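Two-arm cell, right gripper losing its hold on thick items
Workcells and Benches > Setup and Repair

zsalazar
Original poster
I look after a two-arm bench cell at our shop in Rurnwood. Both arms sit on one aluminum rail, yellow fingers with black rubber pads. The job is backpack packing: one arm holds the bag, the other handles the zipper and puts a book in. Since the last finger change the right arm has been letting thick books slide. Thin ones are fine. Wrist camera view with one of the thick ones:

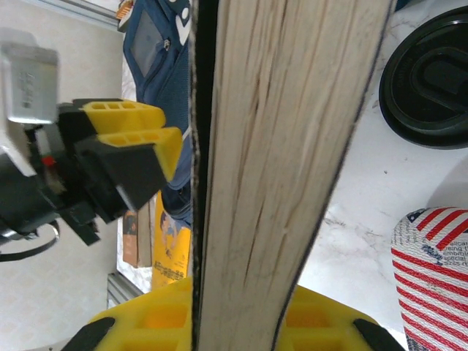

Book edge-on in the wrist camera, other gripper coming in from the left.

I have rehomed it twice and checked the finger screws. The fault log shows 1327 over and over, which our controller uses for grip current over limit. What should I look at next?

gvanwijk
Pads first. If they have gone shiny, the controller squeezes harder to get the same hold and you run into the current limit. Wipe them with alcohol, let them dry, try again. Do it before you touch any settings.

n_paucar
I don't think it's the pads. She says it started with the finger change. New fingers flex differently from worn ones. With those pockets molded into the face they give quite a bit near the tip, and a thick book puts the load at the tip. I'd redo the open and close limits with the new fingers on.

gvanwijk
Rehoming does that.

n_paucar
Not on every controller. On ours at Noltville homing only finds the hard stop. The grip limits live in a separate file and stay whatever they were with the old fingers.

zsalazar
Ours is a Hnatiuk controller, if that helps. Pads are clean, I did them this morning. I haven't looked for a separate limits file.

c_cocco
Can you post the whole bench? I want to see how the cable runs. We had something close to this and it was the cable pulling on the wrist at full reach.

zsalazar
Here you go.
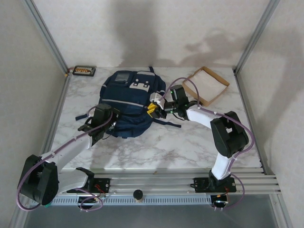
Whole bench, right arm gripping the edge of the bag.

c_cocco
Thanks. Look at the purple cable on the right arm. It makes a high loop over the wrist and comes back down along the links to the base. Run the arm slowly to its farthest point with the gripper empty and watch that loop. If it goes tight, give it more slack at the elbow and clip it again. Don't clip it right at the wrist joint.

gvanwijk
That loop looks OK to me. Plenty of slack in it.

c_cocco
In that pose, sure. I asked about full reach.

elozano
Also check the small boards by the mounts while you're down there. Power off first. Tug each connector lightly. A bad crimp can drop voltage under load and the motor draws more to make up for it.

n_paucar
I'd still do the limits before anyone starts recrimping things.

zsalazar
Found the limits file. Last edited in May, so it's from before the new fingers. Close limit is set 3 mm tighter than what I measure now. Changed it, restarted, ran 23 picks with the thick book. No slips and no 1327.

I did Carmela's reach test too. The loop doesn't go tight, but it rubs on the elbow housing, so I moved one clip.

Now the zipper side. I want to recheck finger alignment after the change. This is the approach pose I use: 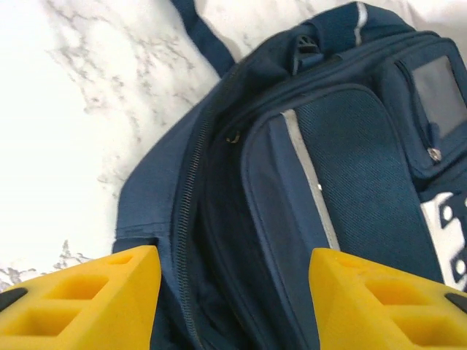 Wrist camera above the backpack, main zipper between the fingers.

Does that look centered enough to you all?

n_paucar
Close enough to run. You want the zipper between the tips when they close, so take the gap down in small steps and watch whether both tips reach it together. If one gets there first, shift the wrist. Leave the fingers alone.

elozano
What do you use to square the fingers? We use the Nuto gauge block, but a piece of flat bar works.

zsalazar
Flat bar. Close on it lightly, look for light on either side, loosen and nudge whichever finger is off.

gvanwijk
I'll give you the limits file. I would still swap the pads on a schedule. Ours get changed every 2 months whether they look bad or not.

c_cocco
Two months seems short. We go by slip count and some sets last a lot longer than that.

gvanwijk
Depends what you pick. We do a lot of dusty cartons.

zsalazar
Setting this to solved. I'll add the limits file to our finger change sheet.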